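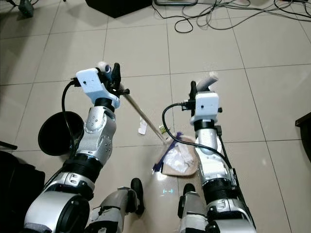 I have swept floors most of my life, and I hold the unfashionable opinion that the dustpan matters more than the broom. People will spend 60 dollars on a broom and then chase the crumbs with a folded bit of cardboard, and I've done it too, back in our old place in Stirstead, where two of us shared one kitchen and one very bent pan.

My neighbor Arif Gamage swears by the vacuum, and bless him, he means well. But a vacuum is no friend to plastic bags or candy wrappers, and on a tiled floor those are half the battle — the light stuff that skates away the minute you come near it. A pan with a long handle and a good flat lip, set down close to the mess, saves your back and your temper. Give it five minutes after supper and bring the bin over to the mess, so you aren't carrying a full pan across the room (I learned that one in November, with guests watching).
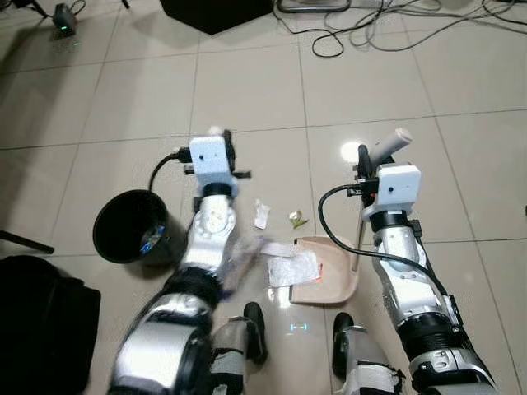
Should you pick up the big pieces by hand first? I would, because a bag or a sheet of bubble wrap will ride on top of the pan and slide off again before you reach the bin.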